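Zinico Resseguro - módulo de gestão de tratados e cessões facultativas

Referência do produto: Zinico R, edição para cedentes e corretores de resseguro
Disponibilidade: instalação local ou alojamento dedicado
Idiomas da interface: português, inglês, eslovaco

O Zinico R regista, calcula e contabiliza contratos de resseguro proporcionais e não proporcionais dos ramos não vida. Destina-se a seguradoras com programa próprio de cessão e a corretores que administram contas técnicas por conta de terceiros. O módulo trabalha sobre a carteira direta, importada por lote ou por ligação ao sistema de apólices, e atribui cada risco ao tratado aplicável segundo o ramo, a data de início e o capital seguro.

Tipos de contrato suportados

Quota-parte, com comissão fixa ou escalonada.
Excedente, com tabela de plenos por classe de risco e até 10 linhas por tratado.
Excesso de perda por risco e por evento, com reposições gratuitas ou pagas, pro rata do capital e do tempo.
Stop loss anual, com prioridade e limite expressos em percentagem do prémio adquirido.
Facultativo individual, com anexação de slips e controlo de assinaturas por ressegurador.

Cada programa admite até 25 camadas. A participação de cada ressegurador é introduzida por camada e o sistema impede o fecho do contrato enquanto a soma das quotas não corresponder à percentagem colocada. Alterações posteriores ao fecho geram um adicional numerado - a versão anterior permanece consultável.
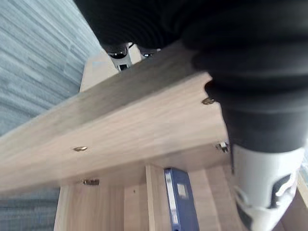

Natália Kopecký
Responsável de produto, Resseguro

Cálculo e contas técnicas

O motor de cálculo executa o fecho trimestral por tratado e ano de subscrição. São produzidos o bordereau de prémios, o bordereau de sinistros e a conta corrente por ressegurador, com saldos na moeda original e na moeda de liquidação. As regras de câmbio são definidas no contrato: taxa do dia do lançamento, taxa média do período ou taxa fixa.

Os sinistros que ultrapassam o limiar de comunicação são assinalados no próprio dia do registo. A agregação por evento aceita cláusula horária parametrizável e pode ser corrigida manualmente, ficando o utilizador e o motivo gravados no histórico.

Integração

O conector Galleck assegura a troca de ficheiros com a contabilidade geral. O repositório Ilach guarda slips, adicionais e avisos de sinistro, com cifra de 128 bits em repouso. O catálogo de relatórios inclui 51 modelos, editáveis pelo cliente.

Licenciamento e assistência

Licença anual por entidade cedente, sem limite de utilizadores de consulta. A migração de históricos é orçamentada à parte e efetuada pela Hrnčiar, parceiro de implementação. As atualizações corretivas são publicadas à segunda-feira - a atualização anual de tabelas sai em março.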